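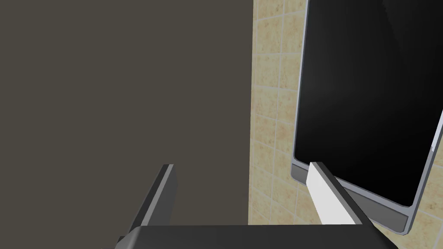

One customer writes to us that she ordered gray tiles and light gray grout from two different shops, and on the wall they became blue and brown. "I did not know that gray has a side," she says. Many questions on this page come from the same problem.

Skurmont Tile and Grout, Stisavville
Frequently asked questions

How many samples can I take home?
Up to 6 tiles and 2 sticks of grout color. Please return the tiles within two weeks. The sticks you can keep.

Is the color on the website exact?
No. Every screen shows it a little differently. Please order only after you have seen the sample in your own room, in the morning and also in the evening with the lamps on.

How do I choose between several grays? 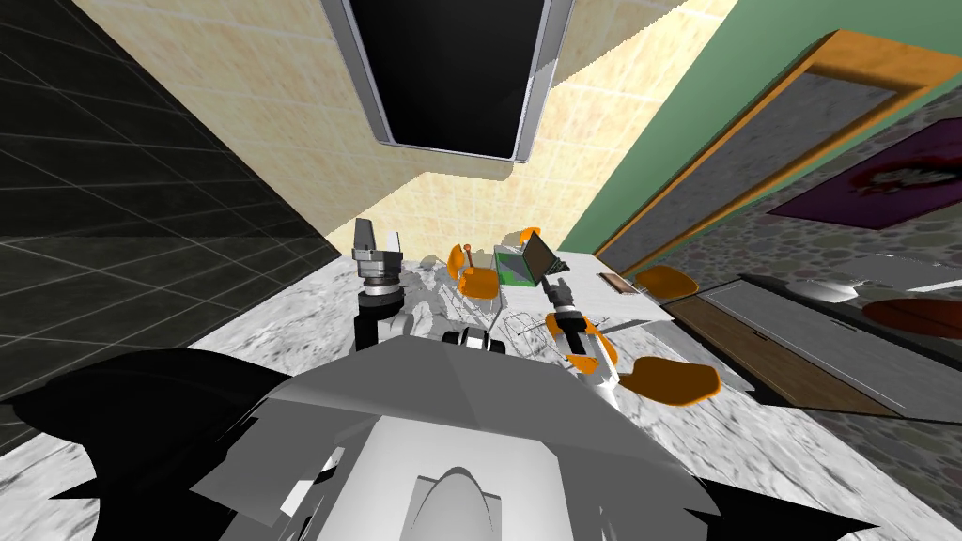 Grout always looks different next to the tile than in the bag, so put the samples side by side and look at them together. First decide which gray will be the main one, and after this choose one lighter and one darker. The robot's body has this order: medium gray on the upper shell, and an almost white panel in the middle. On a wall we advise a smaller difference between tile and grout, except if you want to see every line.

Do you sell Flita grout?
Yes, in bags for walls and for floors. The color numbers are the same for both. Our most asked one is number 68.

Can I put new grout over the old one?
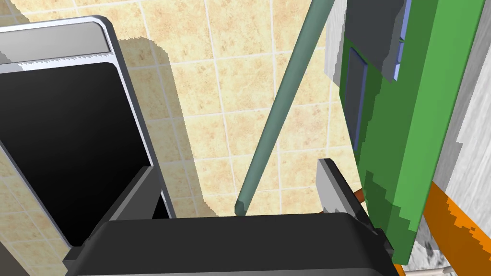
It held for one winter and then came off in small pieces, wrote a customer who tried this behind his sink, and he asked us to warn the others. We agree with him. Remove the old grout first, at least two thirds of the depth, and vacuum the dust well.

How long must I wait before I use the kitchen?
For light use, one day. Before sealing, wait some 60 hours, or longer if the room is cold.

Where can I see full walls?
In the Mac Mathúna showroom, ground floor. The display there was changed in April. It is closed on Sundays.

Page last changed: 2 December 2023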